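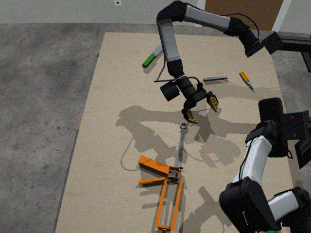
메일링 리스트 > 조작 연구 > 시뮬레이션 > 코킹건 과제
댓글 5 · 공유 9

제목: Re: [Paller] 코킹건 과제에서 그림자 무작위화의 효과

안녕하십니까. Stumenville 그룹에서 답장을 드립니다. 한국어가 제 모국어가 아니어서 표현이 조금 딱딱할 수 있습니다. 이해가 안 되는 문장이 있으면 편하게 물어봐 주십시오.

먼저 지난번 메일의 질문을 그대로 옮깁니다.

> Paller 쪽 결과를 잘 읽었습니다. 그런데 두 가지가 궁금합니다.
> 첫째, 조명의 방향만 바꾸었습니까, 아니면 그림자의 경계가
> 얼마나 날카로운지도 바꾸었습니까? 본문에는 "조명 변화"라고만
> 되어 있습니다.
> 둘째, 실패한 에피소드 중에서 잡기 전에 실패한 것과
> 잡은 후에 실패한 것을 나누어 볼 수 있습니까?
> 저희 Nuttall 환경에서는 대부분 잡기 전에 문제가 생깁니다.

답을 순서대로 쓰겠습니다.

1. 과제와 데이터

과제는 두 팔로 카트리지를 코킹건의 틀에 넣는 것입니다. 한 팔이 코킹건을 고정하고 다른 팔이 카트리지를 가져옵니다. 시작할 때 틀은 항상 비어 있고, 카트리지는 테이블 위에 따로 놓입니다. 학습에는 시뮬레이션 안에서 원격 조작으로 모은 시연 1,509개를 사용했습니다. 테이블 뒤쪽의 작은 공구들은 방해물이며, 정책이 이것을 만질 필요는 없습니다.

물체의 초기 위치와 방향은 에피소드마다 다시 뽑습니다. 다만 카트리지와 코킹건이 서로 닿는 배치는 버렸습니다. 그래서 저희 성공률은 물건이 겹쳐 있는 경우에 대해서는 아무것도 말하지 못합니다.

2. 첫째 질문: 조명

방향만 바꾸었습니다. 경계의 날카로움은 고정했고, 그림자는 모두 경계가 뚜렷합니다. 본문에서 "조명 변화"라고 쓴 것은 너무 넓은 표현이었습니다. 다음 판에서 "광원 방향의 변화"로 고치겠습니다.

광원 방향은 다섯 가지를 준비했고, 그중 하나는 학습에서 빼고 평가에만 썼습니다. 빼 놓은 방향에서 성공률의 차이가 가장 컸습니다. 무작위화를 한 정책이 하지 않은 정책보다 9퍼센트포인트 높았습니다. 평가는 정책마다 800회 이상 실행했습니다. 학습에 들어간 방향에서는 두 정책의 차이가 작아서 의미가 있다고 주장하지 않겠습니다.

팔이 두 개이면 테이블 위에 그림자가 여러 겹으로 생기고, 그리퍼의 그림자가 물체 옆으로 지나가는 일이 많습니다. 저희 생각에는 정책이 그림자를 물체의 가장자리로 잘못 읽는 것 같습니다. 그러나 이것은 아직 추측입니다. 그림자를 완전히 끈 렌더링으로 같은 평가를 하는 중이며, 결과는 11월에 올리겠습니다.

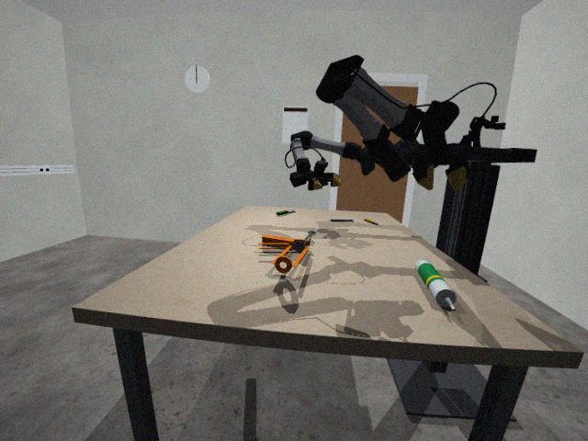

Tracey Mapplebeck 님은 이 추측에 반대하시면서, 광원의 방향이 바뀌면 물체 표면의 밝기도 같이 바뀌므로 그림자만의 효과라고 부를 수 없다고 쓰셨습니다. 그림자를 끄는 실험보다, 그림자는 한 방향에 고정하고 표면의 음영만 바꾸는 실험이 먼저 필요하다는 의견이었습니다.

저는 이 지적이 맞다고 생각합니다. 저희 렌더러에서는 두 가지를 쉽게 분리할 수 없어서 처음에 포기했습니다. Bravness의 렌더링 코드에는 그림자 패스가 따로 있다고 들었습니다. 그 코드를 써 보신 분이 계시면 두 팔이 있는 장면에서도 속도가 괜찮은지 알려 주시면 감사하겠습니다.

3. 둘째 질문: 실패의 종류

실패를 "접촉 전", "잡는 중", "삽입 중"으로 나누었습니다. 분류는 접촉 센서의 기록을 기준으로 자동으로 했고, 애매한 것만 손으로 확인했습니다. 무작위화를 하지 않은 정책은 접촉 전의 실패가 제일 많습니다. Nuttall에서 보신 것과 같은 경향입니다. 손가락이 카트리지의 옆에서 닫히거나, 카트리지 위에서 내려오지 않고 계속 기다립니다.

무작위화를 하면 접촉 전의 실패는 줄지만 삽입 중의 실패는 거의 그대로입니다. 노즐이 틀의 앞쪽 구멍에 걸리는 경우가 대표적입니다. 이 부분은 조명보다 힘 제어의 문제로 보입니다.

카트리지의 라벨에는 글자가 없습니다. 그래서 길이 축을 기준으로 회전한 정도는 영상에서 알기 어렵지만, 이 과제에서는 그 회전이 중요하지 않습니다. 앞뒤 방향은 노즐로 구별할 수 있습니다. 손목 카메라를 뺀 정책도 학습해 보았는데, 앞뒤를 반대로 잡는 일이 늘었습니다. 이 비교는 시드가 하나뿐이어서 표에는 넣지 않았습니다.
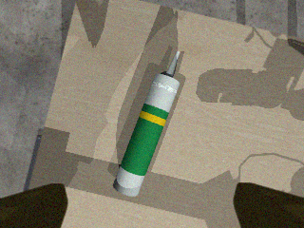
4. 재현에 필요한 것

설정 파일에는 광원 방향과 물체 배치의 시드가 모두 들어 있습니다. 이전 판에서는 평가용 시드가 학습용과 같은 파일에 섞여 있었는데, 지금은 나누었습니다. 먼저 받으신 분은 다시 받아 주십시오. 체크포인트는 바뀌지 않았습니다.

음영과 그림자를 분리하는 실험에 대해 의견이 있으시면 이 스레드에 이어서 써 주시기 바랍니다.

감사합니다.
Stumenville 그룹, Paller 담당 드림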